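Um kurz nach neun stehe ich in einer Halle in Trosgate und schaue einem Greifer bei der Hausarbeit zu. Tag der offenen Tür bei Gruleo, im August, draußen flirrt der Parkplatz, und ich suche mir (ganz zufällig!) den Stand mit den Kühlgeräten aus. 40 Besucher passen in eine Führung, wir sind deutlich weniger, also darf ich ganz nach vorn.

Das Projekt heißt Aoun und will Haushaltsgriffe lernen: Türen öffnen, Fächer ausräumen, Lappen führen. Geübt wird von Hand. Man nimmt den Greifer, macht die Bewegung selbst vor, und die Kamera am Werkzeug schreibt alles mit. 3.685 solcher Durchgänge liegen schon auf dem Server, erzählt man mir am Stand, und jeder davon dauert länger, als man denkt.

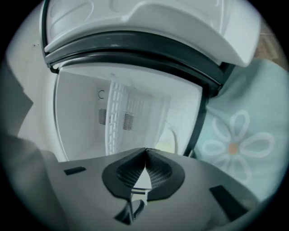
*Greifer vor dem offenen Gefrierfach: Die beiden Fingerpolster berühren sich fast, dahinter die weiße Lüftungsabdeckung.*

Dann bin ich dran. Das Ding liegt schwerer in der Hand als erwartet, und bei den ersten Versuchen schließe ich die Finger viel zu früh – peinlich, aber offenbar normal. Sieben Anläufe brauche ich, bis ich einen Eiswürfelbehälter halbwegs elegant herausbekomme. Am meisten ärgert mich die Türdichtung, an der bleibe ich ständig hängen. Wer so etwas mal selbst probiert hat, guckt die eigene Hand danach anders an!

Als Nächstes zieht das Team nach Plascombe um, dort wartet eine komplette Übungsküche mit 12 Geräten. Ich habe mich schon für den nächsten Besuchstermin eingetragen und hoffe auf die Spülmaschine.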